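Archives > Stusudbridge Traders > Members' list > July

Re: Window trail and the shared leaflet
Posted by Wilma Nijs, 11:20

Dear all,

Thank you, Teresa, for getting the ball rolling, and sorry to be slow (we've had the decorators in and I couldn't find my own desk!).

Teresa Gouveia wrote:
> Could we settle who is going on the leaflet? I have 11 shops
> so far and the printer needs the final list before we can
> have a price. Also, are we opening late or not?

Put us down, please, and put Joris down for the late opening too, as he's already told half his customers he'll be there until eight. I had a long chat with Stijn Prins at Van der Linden and he is keen as well, only he would like his entry to say "kitchen and table" this time. Last year he was listed under hardware and spent the whole evening sending people up the road for hinges.

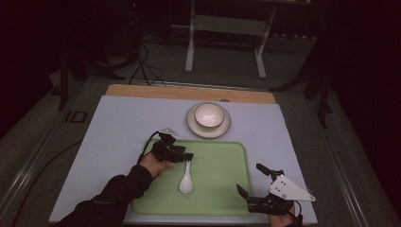 Bowl, saucer and spoon, with the green tray

On the price, I'd be happy with 20 pounds a shop if that gets us the folded leaflet, which I do think people keep in their bags for longer than the flat one. If it comes out higher, could the six newest members pay half? They've had rather a lot to find this year, what with signs and rates and everything else.

Sem Verhoeven has offered to drop the leaflets round once they're back, bless him, so do let him know if you'd like a bigger bundle for your counter.

Warmest wishes to you all,
Wilma

Recent messages
- Parking behind Sirus during deliveries
- Card machine charges, anyone else?
- Esow: new opening hours
- Lost: one folding pavement sign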